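4.2 Does the all-rounder label predict anything?

The claim we set out to test is an old one in cricket writing: that a true all-rounder gives a side more than the sum of his batting and his bowling. Coaches repeat it and selectors act on it. The evidence offered for it is mostly anecdote, and the anecdotes are mostly about matches that were won.

Our data come from the Park league, 2,090 innings in all, drawn from the scorebooks of clubs in Ultholm and Ernalholm. We labeled a player an all-rounder if he batted in the top six and bowled at least nine overs in the same match, a rule that 124 players met at least once. We are not fond of this rule. It rewards captains who bowl themselves, and it misses anyone who was picked to bowl and was not needed. Mäkelä (personal communication) prefers a rule based on season averages, but hers has the opposite fault, in that a player must already have done well to be counted. Any study that selects on success and then reports success should be read with care, and that includes several of the papers cited in Section 2.

With our rule in place, the raw comparison looks good for the believers. Sides fielding two or more all-rounders won more often than sides fielding one or none. The gap shrinks once we account for the toss and the home ground, and it shrinks again when we compare each club only with itself. What remains is small enough that we would not pick a team on it.
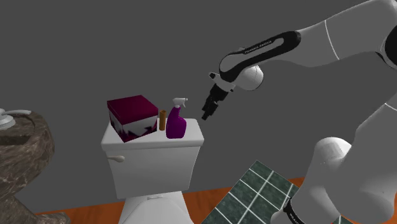
Figure 3. Simulated scene with a robot arm and a toilet.

A second version of the claim concerns mood. All-rounders are said to lift the players near them, so that a batting partner scores faster or a tired bowler finds another good spell. We looked at 883 partnerships in which one batter was an all-rounder and the other was not. The partner did score a little faster than in his other innings. He also came in later, with more overs gone and the field spread, and batters in that position score faster with anybody. When we match partnerships by over and wickets down, the effect is hard to tell from nothing.

We do not say that no such effect exists. Scorebooks are a poor place to look for mood. They record neither field settings nor dropped catches, and in the older books from Ernalholm even the bowling changes have to be worked out from the totals. A real but modest effect could be lost in records this rough. So could a modest effect in the other direction, a point that supporters of the claim tend to leave out.

The Ular tour in June is sometimes raised as a counterexample, and a reviewer of an earlier draft asked us to discuss it. The touring side carried four all-rounders and lost only once. It also faced weak opposition on slow pitches that suited its spin bowlers, and two of the four barely batted. We left the tour out of the main analysis and added it back as a check. The estimates moved slightly toward the traditional view, and the intervals still included zero.

Section 4.3 repeats the partnership analysis for wicketkeepers who bat in the top six, where the claims made have been less grand and the records are somewhat better.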